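How to Turn a Pile of Half-Open Packets into a Snack Box That Stays Fresh

Posted 2025-07-17 in Kitchen & Pantry

If your pantry is anything like mine, there's a shelf where the half-eaten packets go to be forgotten. Ours had crackers folded over with a clothespin, a bag of dried mango gone stiff as cardboard, and two (two!) open bags of the same pretzels. I finally gave up a rainy morning to it, and I've been so pleased with the result that I wanted to write the whole thing down for you.

What you'll need

A few clear containers with clip-down lids and a soft seal around the rim
Dish soap and a clean towel
A marker and some masking tape

Step 1. Empty the shelf completely. I know, it's tempting to just shuffle things forward, but take it all out and put it on the table where you can see it. Toss whatever is stale and put matching packets together.

Step 2. Wash the containers and let them dry. If your seal lifts out, take it out gently and wash the groove as well — crumbs love that groove. I leave mine open on a towel overnight, and then I press the seal back in with my thumb, going slowly at the corners so it doesn't bunch up.

Step 3. Choose the size. My neighbor Halvard Eide swears by one enormous box for everything, but I find the crackers end up as dust at the bottom. Something near 900 ml suits small packets nicely, and it still fits on a narrow shelf.

Step 4. Fill it. Keep small snacks in their own wrappers and stand them on edge, with the printed side facing out, so that little hands can find what they want without tipping the lot onto the floor. Stop a finger's width below the rim. If you have to lean on the lid, there's too much in there!

Step 5. Close the clips. Press the lid down flat first, then snap one clip and the one opposite, and work your way around.
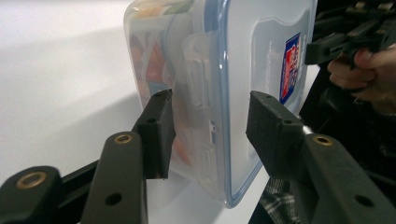 Lid on, with the blue seal showing all along the rim.

Step 6. Label it. A strip of masking tape with the month on it is plenty. Mine will say August next time, when I go through the shelf again before school starts.

If a clip feels stiff, open the box and check for a bit of wrapper caught under the lid. It's nearly always a wrapper.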